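FOR IMMEDIATE RELEASE

Ulero method cuts the number of demonstrations robots need to handle clear cups and bottles

Robot trained on 600 examples matched one trained on 2,000 in tests at the Jasińska Laboratory

Ulero and the Jasińska Laboratory today released results for Druter, a training method that helps two-armed robots find, grasp and move clear objects such as drinking cups and water bottles. In a series of 1,000 test runs, a robot trained with Druter on 600 recorded demonstrations completed its tasks as often as the same robot trained by the laboratory's earlier method on 2,000.

The results are described in a technical report published this November. The demonstration recordings, collected under the name Trundunero, are being released along with it.

Clear objects are a known problem for robots that depend on cameras. A depth camera often measures the surface behind a clear cup and misses the cup itself. A color camera does pick up the cup, but much of what it records is the tabletop and the room showing through the walls, along with reflections that shift when the camera moves. A robot that has learned to grasp a painted mug may close its fingers in the wrong place when the mug is transparent.

Many research groups deal with this by coating the object with a matte spray, putting tape on it or adding a printed marker. These steps work in a lab, but they are hard to carry over to a kitchen, a cafe or an office.

Druter uses ordinary color images and leaves the objects untreated. One camera has a fixed view of the table, and others ride at the wrists of the robot's arms. During training, the software is asked to predict what a wrist camera will see next, given the fixed view and the planned motion of the arm. Reflections and background patterns change from one view to the other in ways that are different from the rim, base and handle of the object. The software learns to give more weight to the parts that stay consistent and less to the rest.

"The fixed camera is good at telling you that there is a cup and where it stands on the table," said Bronisława Michalski, who led the work at the Jasińska Laboratory. "It is poor at telling you where the rim is to within a finger's width. The wrist camera has the opposite problem. It gets very good close to the object, and before that it can be looking at bare table. We train the two together so that the robot knows which one to trust at each point in the reach."
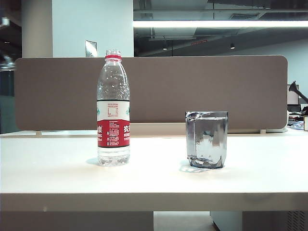 A bottle of water and a clear cup on the work table, from the fixed camera. Credit: Jasińska Laboratory

The test tasks were kept simple. In each run, the robot had to grasp a clear cup, grasp a bottle, or bring the two together at a marked height above the table. An attempt counted as complete only if both objects were still upright at the end and the arms had not touched each other. Starting positions were drawn at random before every run.

The researchers used five cups of different shapes, all of them clear. Some had flat sides and some were round. The flat-sided cups proved easier to grasp, according to the report. Their edges show up as thin lines in the wrist view, and Druter relied on those lines heavily. Round cups with thin walls and no handle were the hardest.

Bottles gave the robot fewer problems. A printed label provides a large patch that looks much the same from one view to the next, and the software used it to work out the position of the clear plastic above and below. When the team repeated a portion of the runs with the labels taken off, the robot completed fewer of them. The report lists this as a limit of the current version.

Recording took place in a working office, under the existing ceiling lights and with no screens or lamps added. Michalski said the team wanted backgrounds with clutter in them.

"Early on we recorded against a plain backdrop, and the robot did very well there and badly at every other table," she said. "The demonstrations in Trundunero have desks, columns, light strips and other furniture behind the objects. It made the first weeks of training look worse. The grasps held up better when we changed tables." 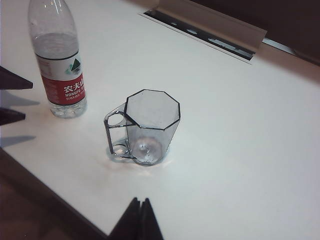
Wrist camera view of a clear, eight-sided mug and a water bottle, with the dark gripper fingers at the bottom. Credit: Jasińska Laboratory

Each demonstration was made by a person guiding the robot's arms remotely. Fixed and wrist images were saved together with the arm positions and the opening of the grippers. Demonstrations in which an object was dropped or knocked over were kept and labeled, and can be filtered out by anyone using the recordings. The 600 demonstrations used for the main result do not include them.

The report also compares Druter with a version that had the fixed camera alone and another that had the wrist cameras alone. Both did worse than the full method. The version with wrist cameras alone failed most often at the start of a reach, when the cup was not yet in view. The one with the fixed camera alone usually reached the right area and then closed the gripper too early or too far to one side.

Several questions remain open. The robot was not asked to pour, and the tests did not include cups that already had liquid in them. Clear objects standing close together or inside one another were also left out. The work was done with one model of gripper, and the researchers do not know how much retraining a different set of fingers would require.

Ulero supplied the robot arms and engineering support for the study. The company plans to include Druter as an option in its training software once the tests with unlabeled bottles have been repeated. No release date has been set.

The Jasińska Laboratory will continue with pouring tasks, starting with room-temperature water. A second set of recordings is in preparation and will be added to Trundunero under the same terms of use.

About Ulero
Ulero makes robot arms and training software for research groups and small manufacturers.

About the Jasińska Laboratory
The Jasińska Laboratory studies how robots handle everyday objects, with a focus on two-armed tasks and learning from human demonstrations.

Media contact
Requests for the technical report, access to the recordings and interviews with Bronisława Michalski can be sent to the Ulero press office.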